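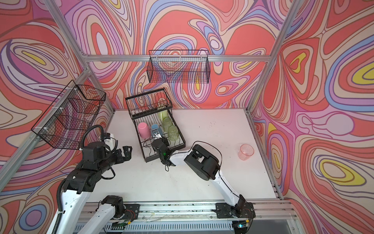

Do cups need a proper rack, or is the "two-tier" thing a gimmick?

Posted by Rana, October 17, 2026

I bought a black metal dish rack with an upper tier in August, mainly because the listing (Susum is the seller) went on about "airflow" and "separate zones for glass and ceramic". I only use it for cups and mugs. So far I can't see that it does anything a folded tea towel didn't do.

My complaints so far. The wires in the bottom are wavy, and I assume that's meant to hold plates on edge, but a mug doesn't sit level on them. The lighter plastic cups tip if you so much as look at them. And the table gets just as mucky as before - mine is white, so every speck and crumb shows.

I've also got black wire mesh baskets on the walls and wondered about putting cups in those, though I suspect they'd be a nuisance to reach into and I'd be wiping drips off the wallpaper. It's quite busy wallpaper and I'd like to keep it.

So: is everything meant to go upside down? Does it matter which cups go where? Please don't just tell me to buy a different rack.

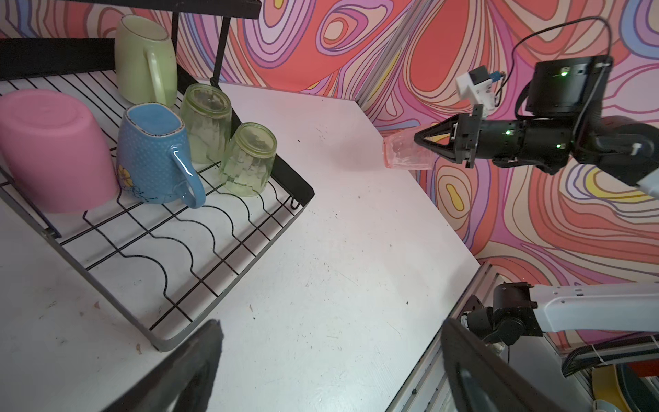
Unai Gallardo

Upside down, yes, for anything with a flat rim. I'm with you on the "zones", though. I've never seen a convincing argument for them and I've read a fair few listings.

What does make a difference is weight. Ceramic mugs will stay where you put them even on wavy wire. Turn the handle outwards, towards whichever side you reach from, so you're lifting by the handle and not scrabbling at the base. Glass tumblers can go next to them provided they aren't knocking together. If yours have a faceted pattern, give the outside a quick rub with a cloth, as the water sits in the dips and leaves marks whatever the rack cost you.

Plastic is the awkward one. It's light and it drips for ages. I dry mine by hand and skip the rack. Rana, you might find half your trouble goes away if you do the same.

As for the muck on the table, no rack is going to fix that. Wipe under it. Lift the whole thing off first, or you just push the crumbs up against the feet.

I wouldn't bother with the wall baskets for wet things. Dry cloths, fine.

Lellow

get a tray under it, job done. mine was 2 quid from Tirport. dont overthink it

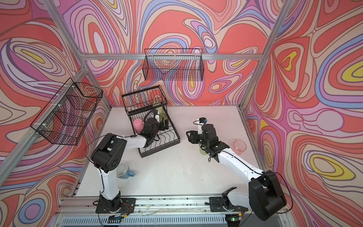 Rocío Olmedo

I don't agree about skipping the rack for plastic. A cup on its side by the front corner will roll or drain into itself, so of course people decide the rack is useless. Stand it rim down, with the rim across as many wires as you can manage, and put it in before the heavy things so you aren't squeezing it into a gap afterwards.

Order matters more than tiers, I think. I fill the back first and work forwards. Otherwise you're reaching over wet cups and something gets clipped by a sleeve.

The upper tier I'm less sure about. On mine it's too narrow for a wide mug, and I wouldn't trust it with glass. I've had the rack for 47 weeks (I kept the receipt, because I expected to send it back) and I still mostly use the bottom.

A tray is all right, but it collects water and then you have a tray to wash. I'd sooner put a cloth down and change it daily.

Rana

Thanks. I've turned the handles round and that is better, I'll admit. Not convinced by the rim-down advice for the plastic ones yet - the wires are too far apart for the smaller sort - but I'll give it a fortnight. No tray for now.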